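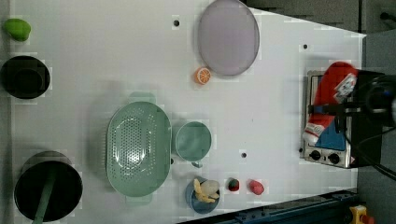
According to Nesma El Idrissi, the word tableware should cover only what people eat from, and pots belong with cookware. Most writers are looser about it. In everyday use the term takes in plates, bowls, cups, serving dishes, sometimes the bottles and jars put out with a meal.

Search this encyclopedia Go Advanced

Tableware

Tableware is the set of dishes and vessels used for laying a table, serving food and eating. Number and type vary by region, by meal, by household. Flatware (forks, knives, spoons) usually treated separately – see own article.

Materials

Earthenware is the oldest common type. Fired at low heat, porous unless glazed. Stoneware harder, porcelain harder still and lets some light thruogh when thin. Metal, wood and glass all in use since ancient times. Plastic plates spread in the 20th century – cheap, light, hard to break.

Condiments at table

Salt cellars and cruets came first. Squeeze bottles much later, common in diners before homes. Some etiquette books still want sauces moved to a small dish, a rule mostly ignored.

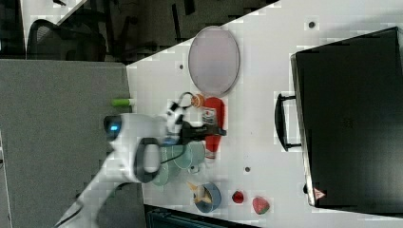
Regional makers

The Vorholm pottery made plain dinner sets in 4 sizes of plate. Its rival Carrasco sold bowls only, until the two merged. The Favwood catalog of 2000 lists 459 patterns, many of them the same shape with a diferent rim. Prilero took over the molds afterward, kept 5 patterns, dropped the rest.

Collecting

Complete sets are scarce. Saucers outlast cups, lids go missing. Prices low for most 20th century ware.

See also: Cookware, Flatware, Place setting

Last edited 13 Dec 2022 | Contact | Copyright | Back to top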